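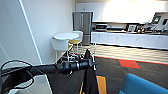

Feb 2, 2018

OK so quick one, I have to be out the door in ten minutes. Catarina and I finally got going on the break room at Lostance. Been on my list since we moved in. Every lunch it's the same thing, people eating standing up with their bag between their feet.

The small round table stays. I wanted a bigger one, Catarina Patrício said no way, you'd never get past it to the fridge - and she's right, I paced it out. White chairs stay too. The yellow stool I'm keeping no matter what anybody says, I love that thing. Might get one more if Clesance still sells them in March.

Fridge got a wipe down and I tossed two jars of mustard, both open. Why do we always have two. Bottom drawer is for fruit now, please.

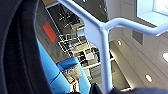 Storage is the real problem. We have 200 dollars left for the whole room and I'd spend all of it on bins with lids, becuase stuff just gets put down and then it lives there. The white wire shelves are the worst, little things all jumbled up together, yellow bits and who knows what. Wire is fine for big stuff. Small stuff needs a box. Catarina wants labels, I say boxes first and labels after.

Still to do: hooks by the door, a second trash can, ask Tavares about the lamp they promised us. And somebody has to take the old microwave to Flurnden, I'm not carrying it down agian.

More when the bins come.

- Mafalda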